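The Clear Desk Has a Cable Problem
Home & Work, Plorkside edition

Every January the same promise goes around. Clear the desk and you will clear your head. The storage people are happy to help, and this winter the help comes from Ramanauskas, whose catalog offers a desk set called the Aren for $90. It consists of a tray, a cup and a box with a lid.

I have my doubts about the box. I have owned boxes with lids. Things go into them, and a year later they are still in there, along with a key to an apartment I left when I was 36.

Most of what ends up on a desk isn't mess in any serious sense. It is a phone, something to write with, a case for glasses, a stapler used twice a year and never where you want it. Pens solved themselves long ago. Put them in a cup and they stay in a cup. A small yellow bucket with a handle does the job as well as anything in the catalog, and it is easier to find on a gray surface. A glasses case is already a box, so it hardly needs another one.

Phones and cables are where the tidy-desk gospel falls apart.

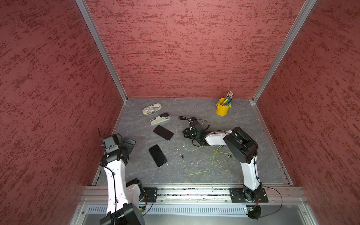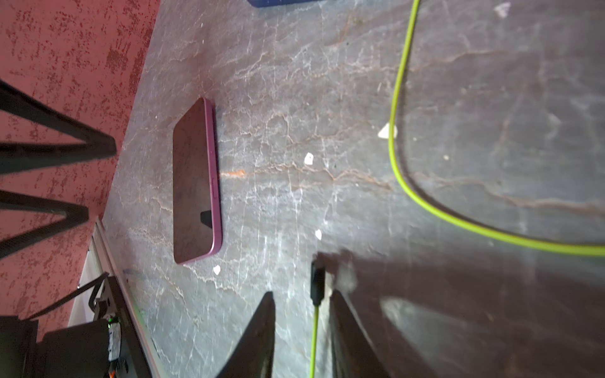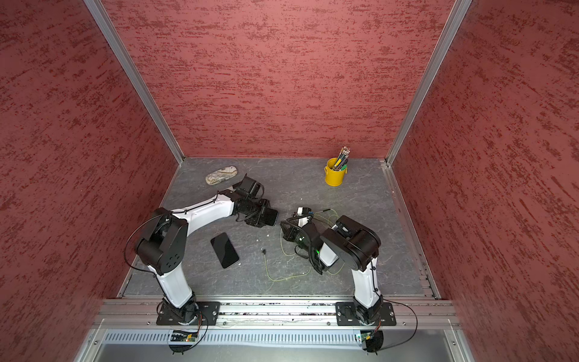
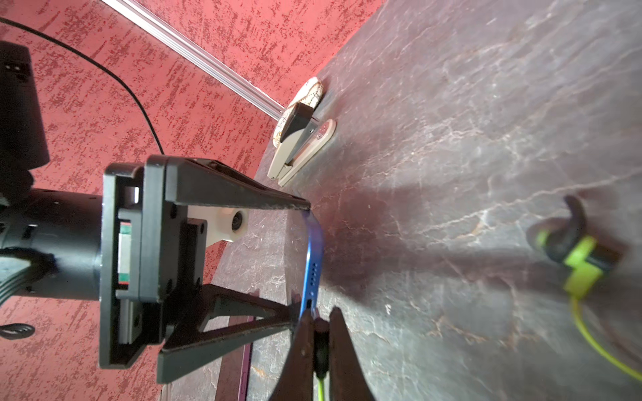 A phone lies flat and takes up little room. Its cable is a different animal. It wants to loop, and it will take half the table to do it. The usual advice is to coil the thing and tie it, which works until the battery runs down. Then the tie comes off and goes missing – mine are presumably all together somewhere, with the pen caps.

Grultach, a rival outfit, sells a weighted clip that is supposed to hold the plug at the edge of the desk. I used one for 2 months. It held the plug very well. The other several feet of cable went wherever they liked.

A bright cable does help a little. I resisted the lime green ones for years on grounds of taste, and I was wrong, at least about finding them. A black plug on a dark top is still easy to miss.

Plorkside's secondhand store listed 3,190 items under "home organization" when I last looked, nearly all of them clean. I bought a mug for my pens and left the boxes on the shelf. The stapler has gone in a drawer, and I expect to be hunting for it by spring.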